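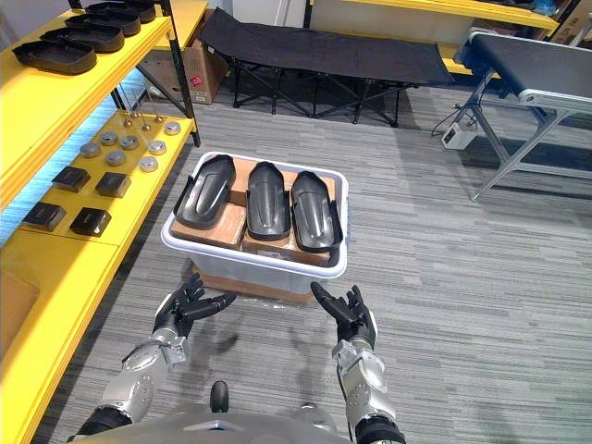 Black trays across a storage bin, with yellow shelving alongside.

Selstead has opened its tray handling package to outside sites. The package covers two arms with multi-fingered hands, the control software and 37 days of remote support. The quoted licence is $800 a week after that, with freight from Clarkstead charged separately.

Part data is taught on site. Each tray type needs 115 recorded handlings before the software will accept it as a class, and the labour for this falls to the customer. Shelf heights are entered by hand in millimetres.

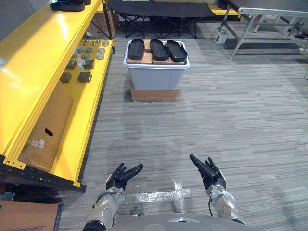
Bins with rigid rims are supported in the current release – soft totes are listed for a later one. The supplier's July data sheet gives a log capacity of 275 cycles, after which the oldest entries are overwritten unless export is switched on. It is off by default. Grip force is set per class and can't be changed during a run.
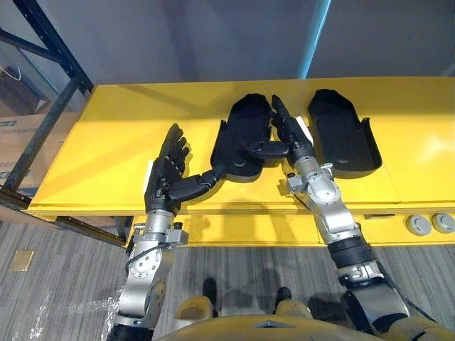 Saeed Ranjbar wrote back on the draft that the log limit would matter more to Stultham than the licence fee, and asked whether export could be scheduled overnight. It can, through the Slaoui connector, sold as a separate item. Orders close at the end of the quarter.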